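**Ticket: label printer drops off network, Clesesbridge shop**
Status: open, waiting on parts
Raised by: Josefina Vergara

The Plirden label printer on the back counter goes offline every morning and stays offline until someone turns it off and on. Jobs sent from the till sit in the queue marked "sending". The printer's own screen says Ready the whole time. It began in February, the week after Durán fitted the new router.

Tried so far:

- New network cable. No change.
- Different port on the router. No change.
- Test page from the printer menu. Prints fine.
- Deleted and re-added the printer on the till. Worked until 9 the next morning.

The soft toy labels are the ones held up. Prices for the whole range went up and none of the new ones have been printed.
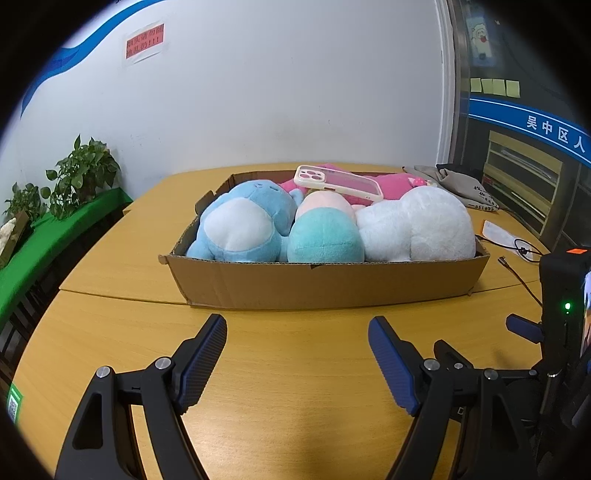 Eltance support asked whether the printer still had the same address after a restart, and said to print the network page before and after. Their guess was that the router was handing the address to something else overnight.

Done. Before the restart the page shows an address ending in 43. After the restart it ends in 20. The till is still set to 43, so I don't understand why it prints at all after a restart. Eltance say the till finds the printer by name first and only falls back to the number when the name lookup fails. The lookup seems to fail once the printer has been asleep.

Changes made Friday:

1. Reserved the address ending in 20 for the printer in the router settings.
2. Changed the till to match.
3. Set the printer's sleep timer from 10 minutes to Never.

Sent a short batch to check: two sizes of shelf label and one swing tag. All came out. The swing tag printed slightly low, but it did that before.
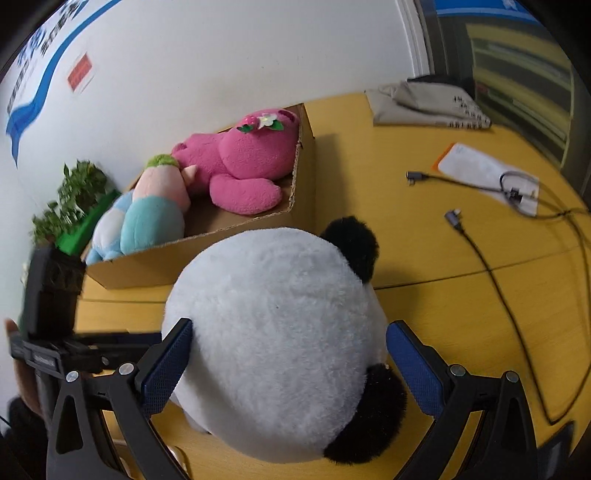 *Panda, large. Old price until the new tags are run.*

Update: online at opening, no restart needed. The back-up till can't see the printer at all, and its settings page asks for a password we don't have. Durán have been emailed for it. The feed roller is also worn and a new one is on order, so please leave this ticket open.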